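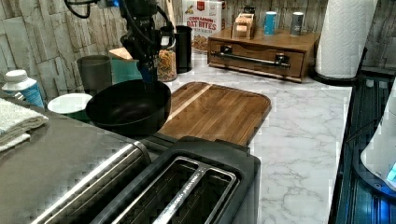 Three people who left the spring group told us the same thing, that a machine that needs ten minutes to put a pan away isn't ready for their kitchen. We'd like to find out how many people agree, and on which chores.

Fimon is looking for 41 adults in the Flandgate area to watch and rate robot arms doing everyday kitchen jobs, such as moving a pan, wiping a counter and folding towels. You'll score each job on speed, on care, and on whether you would leave the room while it was going on.

**What's involved**

- Two visits of three hours each at our Drorkberg Street test kitchen
- A short chore diary kept at home for one week
- One follow-up phone call in December

**Who can apply**

Anyone 18 or over who does at least half the housework where they live. No technical background needed. People who clean or cook for a living are welcome, and we are short of them. Fimon employees can't take part.

**Pay**

$634 for the full study, paid by check after the second visit. If you stop after the first visit you get half. Parking is free behind the building.

Apply at the front desk or by mail, and list the chore you would hand over first.

Posted Wednesday, May 1, 2019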